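Questions people ask me about growing microgreens at home

Reading time: 8 minutes

I've been growing microgreens in a north-facing flat in Govberg for long enough that friends of friends now send me messages about them. I used to answer each one separately, usually while cooking, and I'd forget half of what I meant to say. So I've put the answers in one place. I'll add to them when somebody asks me something new. Last updated June 10, 2025.

What are microgreens, and are they the same as sprouts?

They're baby plants. You sow vegetable or herb seed very thickly, let it come up, and cut the stems when the first pair of leaves has opened. Sprouts are younger still: you grow them in a jar with no light and eat the whole thing, seed and root and all. I gave up on sprouts quite early. They need rinsing several times a day, and I'm not a person who remembers to rinse things.

Cress on kitchen paper, the stuff you grew at primary school, is a microgreen. If you managed that, you can manage all of this.

Do I need a garden or a sunny window?

No garden, no. A bright windowsill is plenty from spring to autumn. Mine faces north and I still get a decent crop of pea shoots in summer, just a bit slower and a bit leggier than they'd be on a south-facing sill.

Winter is another matter. In January everything I grew without a lamp was pale and floppy, and the radish fell over before I could cut it. I bought a cheap clip-on LED after that. It goes on when I get up and off when I wash up after dinner, and that's as scientific as I get!

Which seeds should I start with?

Radish. It's up in a couple of days, it hardly ever goes mouldy, and it tastes of something. After that I'd go for peas, then broccoli, then mustard if you like a bit of heat (I do, my other half doesn't, so the mustard gets its own corner).

Leave basil until later. It's slow, it sulks in a cold room, and the seeds turn to jelly when they get wet, which puts people off. Coriander is slow as well, and I've had whole batches do nothing at all. I still sow it because I love it. You've been warned.

Sunflower is delicious but the husks cling to the leaves, and you'll spend your evening picking them off one by one. I find that quite restful with the radio on. Begoña Pacheco, who got me into all this in the first place, thinks I've lost my mind.

Can I use ordinary seed from the garden centre?

You can, as long as it hasn't been treated with anything. Treated seed is often dyed a bright colour and the packet should say so. Don't eat shoots grown from it.

The real trouble is the price. A packet meant for a row of radishes in the garden won't cover much, and you'll be through it in one go. Look for seed sold for sprouting or microgreens, in bigger bags. I get mine from Plellton, a small seed place that does 100 gram bags, and I split the big ones with a neighbour. Dried marrowfat peas from the supermarket have worked for me too, though one bag came up very patchy.

What should I grow them in?

Anything shallow. Seriously, anything. I've used takeaway tubs, the plastic boxes mushrooms come in, a roasting tin I'd ruined, and the lid of a cake box. Roots only need a couple of centimetres of compost, so a deep pot is just a waste of compost.

If you're going to buy something, I like the two-tray method. You have one tray with drainage holes, which holds the compost, and that sits inside a slightly bigger one without holes. You pour water into the bottom one and the compost drinks it up. It saves you splashing the leaves, and it saves your windowsill.

For the outside tray, a plain plastic one with a low rim all round does the job. Rounded corners are nicer to wipe out than square ones, where old compost collects and goes slimy. Colour makes no odds to the plants. I have a weakness for soft greens myself.

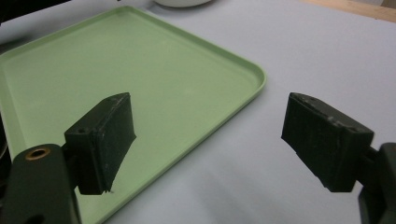

Do I need special compost?

I use ordinary peat-free multipurpose and sieve the lumps out with an old colander. Big bits of bark get in the way of small seeds, so you end up with bald patches. Seed compost is finer and saves you the sieving, but it costs more, and I've never noticed a better crop from it.

You can grow on kitchen paper, coir mats or hemp mats as well. Paper is fine for cress and mustard. Peas need more to hang on to. I tried a hemp mat once and the room smelled like a pet shop for a week, so I went back to compost.

How thickly do I sow?

Much more thickly than feels right. For small seeds like broccoli or radish, you want them nearly touching but not piled on top of each other. For peas, a single layer, shoulder to shoulder.

I used to weigh everything and write it in a notebook. I've stopped. You get your eye in after three or four goes, and if you've overdone it you'll know, since the middle goes fuzzy.

Do the seeds need soaking?

Peas and sunflower, yes, overnight in cold water. Rinse them in the morning and sow straight away. Radish, broccoli, mustard and cress can go on dry. Don't soak anything that turns to jelly, so that's basil, cress and chia. You'll never spread them out again.

Why do people put a weight on top?

It sounds cruel but it works. For the first two or three days you lay another tray on the seeds with something heavy in it — I use a bag of rice — and the seedlings push against it. They root better and come up more evenly, and lots of the husks get rubbed off along the way.

Once the seedlings are lifting the weight by themselves, take it off. They'll look yellow and squashed. Leave them in the light for a day and they green up. The first time I did it I was sure I'd killed the lot and I nearly threw them out.

How often should I water?

Lift the tray. If it feels light, water it. If it feels heavy, leave it alone. I know that's an annoying answer, but a warm kitchen and a chilly spare room are so different that a timetable would be no use to you.

Water from underneath once the seeds have sprouted. Pour a bit into the outer tray, wait half an hour, and tip away whatever's left. Before they've sprouted, a spray bottle is best, as a watering can will wash all the seed into one corner (done it, twice).

Is that white fluff mould?

Probably not! I get this one more than any other question. Young roots, radish especially, are covered in tiny white hairs, and on about day three they look exactly like mould. Spray them with water. Root hairs go flat and vanish. Mould stays put, looks more like cobweb, and tends to creep over the compost and up the stems. It smells musty too.

If it really is mould, throw the whole tray on the compost heap and wash the container in hot soapy water. I don't try to save any of it. Next time sow thinner, water less and open a window. A small fan on its lowest setting helps a lot in muggy weather.

When do I cut them?

When the first leaves are open and flat. For radish that's usually a week or so, broccoli a little longer, and peas when they're as tall as your hand. Leave radish too long and it gets hairy and tough.

Use sharp scissors and cut just above the compost. Blunt ones crush the stems, and crushed stems go brown in the fridge.

Will they grow back?

Peas will, if you cut above the lowest little leaf. You'll get a second crop that's thinner than the first, and sometimes a third that isn't worth the wait. Everything else is one and done. The spent mat of roots goes in the food waste or the compost bin.

How long do they keep?

Four or five days in a tub in the fridge with a piece of kitchen paper in the bottom. Put them away dry. I only wash mine just before eating. Or don't cut them until you need them, which is what I mostly do, a handful at a time with the pasta already on the table.

What do you do with them all?

Egg sandwiches, mainly. Pea shoots get wilted in butter for a few seconds, or go on top of risotto. Mustard is lovely with cold ham. My friend Hyun-seo Kang puts radish shoots in a bowl of rice with a fried egg and lots of sesame oil, and I now have that for lunch more often than I'd like to admit.

Broccoli shoots don't taste of much, I'll be honest. They bulk out a salad.

Does it save any money?

A bit, if you'd otherwise buy the little punnets. If you wouldn't, then no, you've got yourself a hobby. Compost and seed are cheap, but I've also bought the lamp, the fan, two spray bottles and a shelf.

Can I sell mine?

I don't, so I'm the wrong one to ask. You'd want to talk to your local council about food rules before anything else. I do swap a tub of pea shoots for eggs now and again.

My cat keeps eating them. Help?

Sow her a tray of her own. Wheat or oat grass is what's usually sold for cats, and it grows just like the rest. Keep hers on the floor and yours up high. Mine ignores her tray and climbs up to the peas anyway, so if you find a better answer please write and tell me.

Contact | © 2025 | Back to top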